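Arnusell opens textile repair room in Kumidstead

KUMIDSTEAD - Arnusell will open a textile repair room on Pokus Street in March. Residents can bring in clothing and bedding for mending, with no appointment needed before noon. 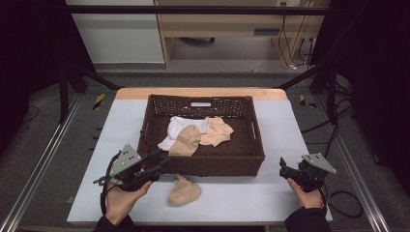

What it costs

Basic mending is free for the first 50 visitors each month. Zippers and linings are charged at cost.
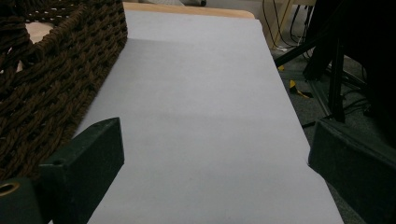
Background

A trial last fall took in 1235 items, and 858 were repaired. Most of the rest went to Taşdemir, a local fiber recycler
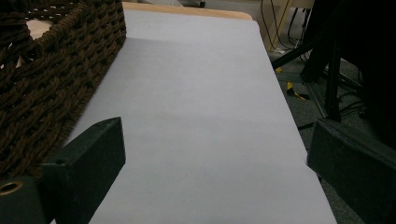 under an agreement that now runs for two more years.

73 shares - 2 comments

Recent releases
Arnusell extends winter hours
Kumidstead coat drive results

This site uses cookies.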